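Equipment Review: The Memovari Open Storage Bin, Frosted, Low Wall

Prepared for the Fernthorpe Community Learning Center
Reviewer: Randi Björklund, Facilities and Supplies
Approved for circulation: Torbjørn Halvorsen, Operations
Jul 29, 2024

Purpose of the review

The Center replaces its small storage containers on a rolling basis. The woven baskets formerly used in the activity rooms had reached the end of their service life, and staff asked for a container that could be wiped clean and that would let them see the contents without removing it from the shelf. The Memovari open bin was one of two products considered. The other, the Dahlgren lidded box, was reviewed in November and is mentioned here only for comparison.

Forty bins were ordered through Vostcombe, our regular supplier. One arrived with a split corner and was credited to our account, leaving 39 in service.

Construction

The bin is a plain rectangular tray in translucent plastic with a frosted finish. It has low walls, a rolled rim, and no lid. The corners are rounded on the inside, and dust and paper scraps can be wiped out with a single cloth. There are no handles. The rim gives enough of a grip for lifting a light load with both hands, though staff with smaller hands reported that a full bin was awkward to bring down from a shelf above shoulder height. We recommend that the product be kept at waist or chest level.

The plastic is thinner than that of the Dahlgren box and flexes when the bin is carried by one end. The long walls bow outward slightly under a heavy load such as books or modeling clay. With fabric, ribbon, packaging and similar goods, no bowing was observed.

Use in the activity rooms

The bins were placed on the open wooden shelving in the craft room, the reading room and the front office. The craft room provided the most demanding conditions. Its supplies are irregular in shape and tend to be returned in a hurry at the end of a session, and an open bin suits that practice well. Soft items can be pressed down to make room for others, and a cord or a length of trim may be laid on top without being wound first.

The frosted finish is a compromise. A bright object resting against the wall can be recognized by its color from the front, while small or pale objects show only as a blur. Staff who had hoped to do without labels found that they still needed them for white and clear materials.

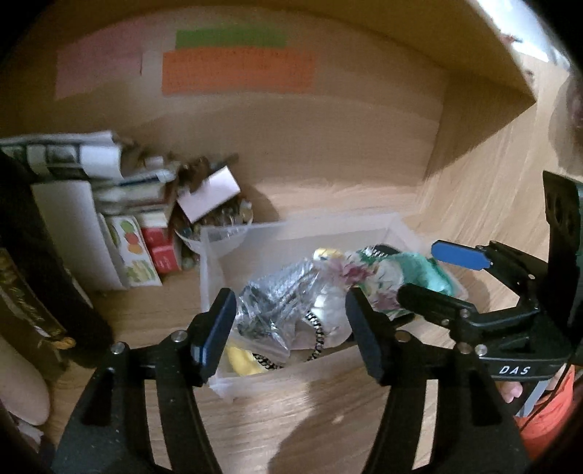
Adhesive labels held poorly on the frosted surface, and several had lifted at the corners within three weeks. Colored paper fixed to the shelf itself has proved more durable, and it has the further advantage that the marker remains in place when the bin is taken to a table. The craft room has adopted this method, and the reading room is expected to follow.

The absence of a lid will be a concern in some settings. Bins left undisturbed for a month collected a visible layer of dust, and they cannot be stacked when filled. Where shelf height is generous, a good deal of space above each bin is left idle. The Dahlgren box makes better use of a deep compartment – at the cost of a lid that is frequently mislaid.

Cleaning

Warm water and mild soap removed marker, chalk and most glue. Dried acrylic paint left a faint shadow on the frosted side of two bins. Abrasive pads should not be used, as they polish the finish and leave shiny patches.

Rating and recommendation

The Memovari bin is rated 3 out of 4 for craft and office supplies in daily use. It is not recommended for books, for liquids, or for materials kept in long-term storage. Rooms that wish to exchange their remaining baskets may submit a request to Facilities and Supplies, stating the inside depth of the shelf. Requests for the lidded Dahlgren box will continue to be accepted on the same form.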